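Week 4 handout — sampling and nonresponse

Bring this next time, we start from the bottom of it. Reading is still chapter 5, skip the box on cluster designs.

**Recap from last week**

- population = everyone you want to say something about
- frame = the list you can really draw from
- sample = who you drew
- respondents = who answered

Four different groups. Most exam mistakes come from mixing up the last two.

**The Kondeck tenants survey**

Our running case for the next three weeks. Kondeck is a housing association, list of 1,666 households. One questionnaire per household, online first, paper reminder after two weeks. 797 came back.

Response rate: 797 / 1,666 = 47.8%

But — the list was out of date. After cleaning (empty units, duplicates) it's 1,601 eligible.

797 / 1,601 = 49.8%

Same survey, two points higher, no extra answers. So always say which denominator you used. Papers that just write "response rate 50%" and leave it there lose a mark in my book.

**Modes**

Online: cheap, fast, people quit halfway. Paper: slow, older respondents like it, someone has to type it in. Phone: expensive, good for long questions, bad for lists of options (people pick the last thing they heard).
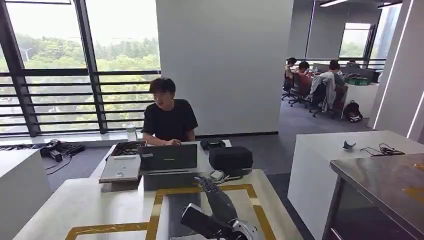
*Fig. 1. At the laptop, charger within reach.*

Mode effects are not the same as nonresponse. Mode effect = same person would answer differently on paper vs phone. Nonresponse = person isn't there at all. In mixed mode surveys you get both at once and can't easily pull them apart. Kondeck's paper people were less happy with repairs than the online people. Is that paper? Or is it that they're older and live in the older buildings? Can't tell from the raw table.

**Nonresponse bias**

Bias depends on two things:

1. how big the missing share is
2. how different the missing people are from those who answered

bias of respondent mean = missing share × (mean of respondents − mean of nonrespondents)

Worked through. Say 52% of respondents are satisfied with repairs. Missing share is about half. If nonrespondents are at 52 too, bias is zero, low response and all. If they're at 40, bias is 0.5 × 12 = 6 points. So true figure is 46, we report 52.

Problem is obvious, we never see the second number. Ways to guess at it:

- compare early and late responders (late ones stand in for the missing, weak but free)
- compare to the frame, if the frame has age, building, rent etc
- short follow-up with a handful of nonresponders, two questions max

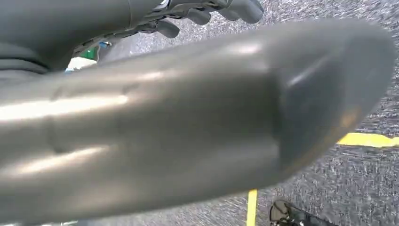 Weighting comes after that. Idea is simple: groups that are under-represented count for more. Under 35s are 30% of the frame and 20% of respondents, so each gets weight 30/20 = 1.5. Everyone else is 70% of frame, 80% of respondents, weight 70/80 = 0.875. Check that it adds up: 0.2 × 1.5 + 0.8 × 0.875 = 1. Good.

Weighting fixes age. It doesnt fix anything that age isn't related to. And big weights make your estimates jumpy — anything over 3 or so, collapse the groups.

**Before next class**

- redo the bias example with nonrespondents at 60. Which direction does it go?
- Skikero exercise sheet, questions 1 to 4 (not 5, the table in it is wrong, will replace)
- one paragraph: would you use frame A or frame B for the Falcão bus riders study, and who gets left out of each

Paragraph means paragraph, last time I got two pages from some of you. Hand in on paper or upload, either is fine. Answers to the week 3 sheet go up in the evening, question 2 had a mistke in the key so check yours again.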